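How to make a child's bed the quick way (and have it stay made)

I've been making small beds for the better part of my life, first my own children's and now a rather wider circle, and I still think there's a knack to it that no one shows you properly. A child's bed isn't a grown-up's bed made smaller. It gets bounced on and built into dens, and it usually has rather more bedding on it than it needs. What follows is the way I do it of a morning, and once you have the hang of it the whole business takes 10 minutes, including picking the socks out.

What you'll want to hand

A fitted sheet, a quilt, one pillow for sleeping on and one for show, and a spare blanket or second quilt for cold nights. My everyday quilts came from Stenico and they've washed beautifully, though the colours have gone a little softer. The frilly pillow covers I mostly get from Aketti, who do a nice deep ruffle that doesn't go stringy after the first wash.

Start with everything off

I know, it feels like extra work! But pulling a quilt straight over a rumpled sheet only hides the lumps, and your little one will be complaining by bedtime. Take it all off, put it on a chair, and give the sheet a good tug at each corner. Smooth it from the middle outwards with the flat of your hand. If the corners keep popping up, the sheet is probably too shallow for the mattress, and no amount of tucking will cure that.

Give the quilt a proper shake

Hold it by the two top corners and shake it hard, as you would a rug. The filling does wander down to the foot end over the week, particularly in the cheaper ones. Lay it down with the pattern the right way up for the child lying in bed – they do notice if the cartoons are standing on their heads – and let it hang evenly at both sides. Don't tuck it in. A tucked quilt comes untucked by lunchtime and looks worse than one that was left alone.

Roll the spare bedding

Folding a thick quilt on a small bed makes a great square hump that slides off if anyone so much as sits down. I roll mine instead. Fold it in half lengthways, roll it loosely with the printed side outwards, and lay it along the side of the bed, following the edge round. It makes a lovely soft bolster for leaning on at story time, and on a chilly night you only have to flip it open.

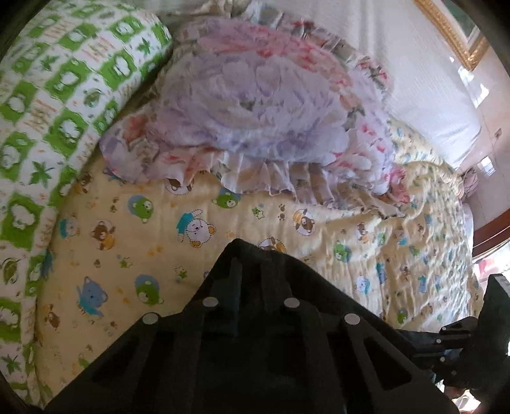

If the bed is against an outside wall, the roll goes on that side and keeps the draught off small feet. My mother did the same with an eiderdown and I expect her mother did too.

Plump and place the pillow

Hold the pillow by its short ends and push them together 2 or three times, like a concertina, then turn it over and do it again. For a ruffled cover, lay it flat and run your fingers along the frill, teasing out each gather. Ruffles want a cool iron while they're still a touch damp, working inwards from the hem. If you haven't the patience for that (I haven't, on a Wednesday) a good shake and drying it flat will do nearly as well.

A word about mixing patterns

People do fret about this. Florals with cartoons, checks with leaves, it all gets along perfectly well on a child's bed if there's something plain nearby for the eye to rest on. A plain white sheet is the easiest thing. I tried a matching set once, from the Restau summer range, and the bed looked very smart and was completely ignored in favour of the old one.

Washing day

Quilts go in at 42 on my machine, which has its own ideas about temperatures, so check your label first. Dry them right through before they go back on the bed. In August I hang mine over the line and turn them at midday.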